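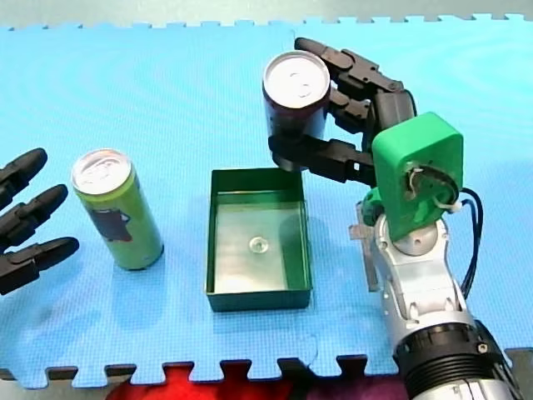
Cans on the blue mat

loverville_kid
Does anyone else remember the old Judier sanatorium up past the reservoir? My aunt spent 3 winters there with TB and we kids had to wave at her from the lawn (no visitors under twelve!). I always thought it closed in November of the year the highway came through, but my cousin swears it stayed open as a nursing home.

tevano66
Your cousin's right. My mom worked nights there when it was a nursing home, 100 beds, and she hated that long back hallway.
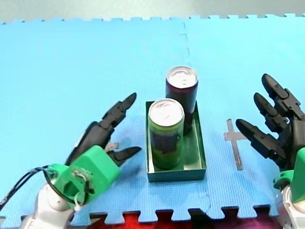 mapledrive
I don't think so, tevano66. The nursing home was the Beneš building across the road, and people mix them up all the time. The sanatorium itself sat boarded up for years, we used to dare each other to touch the door.

tevano66
Well, her pay stubs say Judier, so I'm sticking with it. Same owners maybe?

loverville_kid
Could be both, I guess. I'll ask my aunt, she still has her letters from the place.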